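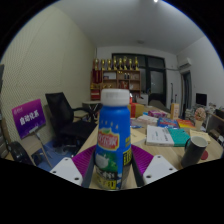 Photo: Farzana Farooqui / Plirutstead notebook

Dec 13, 2023, meeting room, big table

Grip notes for the bottle job. Today only the tall blue one with the white screw cap. Held low, on the lower half, with both finger plates pressing from the sides. I prefer this to holding near the shoulder, where the bottle gets a little wider and the plates do not sit flat. Hao wants the label free for the scanner, so please check this again when we have the scanner bracket from Stumuven.

Target from Plirum is still 600 bottles in a shift. By hand the packing people do more than this on a good day, and they told me so, quite politely. But they also said the last hours are bad for the wrists, and it is in those hours that I would like the arm to take over.

Talked with the morning team for 20 minutes. Main points, as I wrote them down:
- They do not want to stand beside the arm only to pick up what it drops.
- Who stops it, and who is blamed when it stops? I had no good answer. To ask Hao.
- 3 of them want to learn the teaching work (holding the gripper and showing the moves). I think this should be paid as training, and I will write it in the April plan.

One thing I did wrong: I explained the speed first. Next time begin with the breaks and the shift plan – these were the real questions.

Open: softer pads or same pads? Bottles with other caps. Grip force is at step 4, leave it there until I am back.

F.F.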